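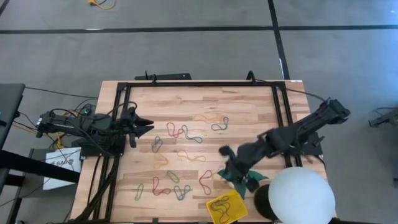
Slide 1. Two-arm station, bands and basket task.

Good morning. On behalf of the Lundix program, thank you for attending. My remarks concern how an operator shows a task to a pair of arms by remote control, and what we ask of that operator.

The task is simple to state: the bands on the table are to be placed in the yellow basket. Bands are difficult objects. They fold, twist and lie flat against the wood, and two of them seldom take the same shape. A written rule for each shape would be impractical – a demonstration supplies the motion directly.

(Pause. Invite brief questions on the task only.) 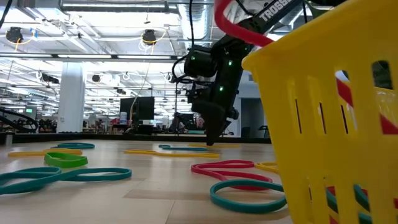 Operators at Casell and Dunport follow the same procedure. Each begins with 19 practice runs, which are discarded. The operator is then asked to approach from above, close the gripper slowly and complete one pick before starting the next. Hesitations are kept in the record. Runs in which the operator changes the plan halfway are marked for review by Yuzhen Qiu.

The present collection stands at 2,255 runs, against a target of 2,000. Sessions are limited to eight runs before a rest – tired operators rush the release.

(Next slide: the Jia review form. Allow time for the audience to read it.)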